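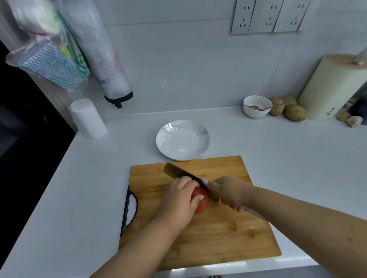

# About Kuvby

Kuvby supplies live entertainment for corporate dinners, weddings, trade stands and civic functions. The company works from Brirkside and keeps a store and rehearsal room at Rirnorness. Bookings are taken for the whole of the UK mainland.

## What we supply

The roster covers walk-round acts, stage acts and musicians. Walk-round acts include caricature artists, stilt walkers and jugglers. Stage acts include ventriloquists, quick-change artists and after-dinner comedy. Musicians range from solo harp to seven-piece function band.

There are 23 acts on the current roster. Each act is seen working a paid event before it is listed, and is seen again every two years. Acts are self-employed and hold their own public liability cover. Copies of the certificates are sent to the venue on request.

## How a booking works

An enquiry should state the date, the venue postcode, the number of guests and the running order if one exists. We reply with a fixed quote that includes travel. Parking and overnight rooms are listed as separate lines.

A booking is confirmed when the signed form and deposit are received. The balance falls due 14 days before the event. Changes to start times can be made without charge until the balance is paid.

Stage acts need a clear floor area, a power supply within five metres and access one hour before doors open. Stilt walkers need level ground and a ceiling height of at least 3.5 metres. Outdoor bookings for stilts are moved indoors or stood down in high wind, and the decision rests with the performer.

## Pacheco

Pacheco is our booking system. It holds the diary, contracts and technical riders for each act. Clients receive a login with their confirmation and can download the rider, the risk assessment and the invoice. Venue staff can be given read-only access.

## Equipment

The Rirnorness store holds 2 portable stages, a small lighting rig and PA systems suitable for rooms of up to 1000 people. Electrical items are tested every October. Equipment can be hired with an act but is not let out separately.

Page last revised 7/2/21.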